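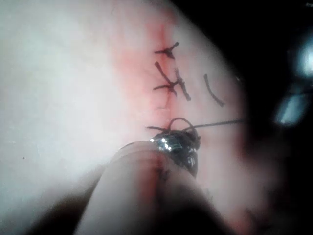
You sit in it for ten minutes in a showroom and of course it feels great, a reader wrote under my last post, try it for a full winter and then tell me. Fair enough. I've now had the Vavedwood desk since September, and it's 3/23/19 as I type this on it, so that's a winter.

The subject, for anyone new, is standing desks. Specifically the kind that goes up and down with a motor and costs as much as a decent used dishwasher plus a decent used washing machine. I bought mine from Clornent, who sell the Vavedwood line and, as far as I can tell, not a lot else. The price was $864 before delivery. The brochure used the word "wellness" on every page, including the one with the screws on it.

My doubts going in were simple. I didn't believe I'd stand. I didn't believe the top was as tough as they said. And I didn't believe anything with a motor in it would stay quiet.

On the standing, I was right. I stood for most of the first two weeks, told everybody I knew, and then a deadline came along and I sat down for it. I can't type well standing up. My shoulders creep toward my ears. These days it goes up for phone calls and when I need to get at the outlet behind it, and I could have reached the outlet before if I'd been willing to kneel.

The top I'm less sure about. Clornent says the finish is good for 2000 hours of "intensive use." What is intensive use? I asked them. The answer I got back by email was a link to the page where I'd read the claim. There's a dull patch now where my right wrist goes, about what my old kitchen table got in a year of homework and cereal, and the kitchen table never claimed anything.
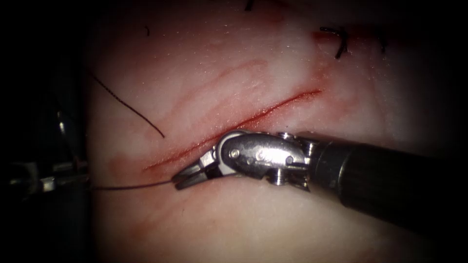
*Close work, with the wrist bent.*

The motor has been fine. I'll give them that. It hums a little going up and less going down, and the buttons still do what they did on day one. I had been ready to be angry about the motor and I'm a bit let down that I can't be.

What does bother me is the wobble. At sitting height it's solid. At my standing height the whole thing sways front to back when I type, enough to make the monitor nod at me. The setup sheet says to level the feet, so I leveled the feet. Then it says to tighten the crossbar bolts, so I did that too, and then did it again in January. The next suggestion was the Barua stabilizer kit, sold separately for $134. I have a hard time with a company that charges extra for the desk to hold still.

Somebody is going to tell me I should have bought the Kescombe. I tried one at a friend's office. It's steadier, yes, but the frame has a bar right where my knees want to be, and the top only comes in a shade of gray I'd call wet sidewalk. It also costs more, and the people in that office had all of theirs set to sitting height the afternoon I was there. Every one.

So would I buy it again? No. I'd get a plain fixed desk, spend what was left on a better chair, and take my phone calls walking around the kitchen the way I used to. If you already stand all day and like it, your math may be different, but test the thing at full height and type on it. Lean on it too. The salesman won't enjoy that.

I've still got the box for the stabilizer kit open in another tab. I haven't ordered it. I'll try the bolts one more time first.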